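Clear bins, and why I've stopped believing in labels

Every sorting system I've ever had has died of labels. Bought the label maker, printed sixteen of the things in one evening, felt marvellous. By April half the labels were lies. "Batteries" had string in it. "String" had a phone charger, a foreign coin and a birthday candle.

So this is my case for see-through. Cheap clear plastic bins, a slot at the front you can hook your fingers through, no lid. That's the whole system.

The argument against, which I hear every time I bring it up, is that clear storage looks messy. Hidayah Ismail at work keeps everything in matching grey fabric boxes from Zornport and her shelves look like a hotel. Lovely. She also spent most of a lunch hour last month looking for a glue stick. Opened every box, put every box back. I timed none of it but my sandwich was long gone.

A grey box asks you to remember. I can't remember. I have a job and a boiler that needs bleeding and I'm not going to hold the contents of a shelf in my head as well.

Pens are the real test, I think. Everyone has too many pens and they all end up in one mug, nib down, nib up, dried out, whatever. I used to be a mug person. The mug is a graveyard - you pull out the same two good ones and the rest just stand there for years. Lay them flat in a bin, a few to each, and the colour shows through the side. You want the green one, you look for green. No reading involved. 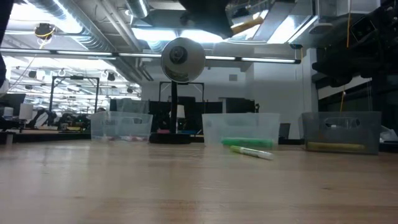 And keep them nearly empty. People fight me on this more than on anything. A bin with hardly anything in it feels like a waste of a bin, I know, I do feel it. But a full clear bin is only a grey box with extra steps, you can't see past the first layer. The stuff at the bottom may as well be in the loft. If it's full, you need another bin or (more likely) fewer things.

Which brings me to price. The Joly catalogue had 862 storage products in it when I last looked, and I'd say most of them are for people who enjoy buying storage. Dividers for your dividers. Tranex do a rotating desk caddy that I owned for a bit and it rotated beautifully and I never once found the scissors in it. Plain bins are dull and they stack badly and they scratch if you look at them wrong. Fine. Scratched is fine, you can still see a yellow thing through a scratch.

Frosted or fully clear? Don't care much. Frosted hides the dust a bit and you still get the colour, so if the shop only has frosted get frosted and go home.

One thing I'll give the label people. Paperwork. You can't tell a gas bill from a water bill throught the side of a box, and for that I do have a folder, with a word written on it. Screws too, probably, if you're the sort who knows one screw from another. I'm not. Mine are all in together, and I tip them out on the table when I need one.

But for the everyday bits - pens, tape, rubber bands, the little bits of nothing that pile up by the door - let them be seen. Put them low down and within reach, and when one's left out on the table, as it will be, you can see at a glance where it's supposed to go. Brodberg have bins with the front slot if your hands are like mine and drop things. I've asked for two more for my birthday.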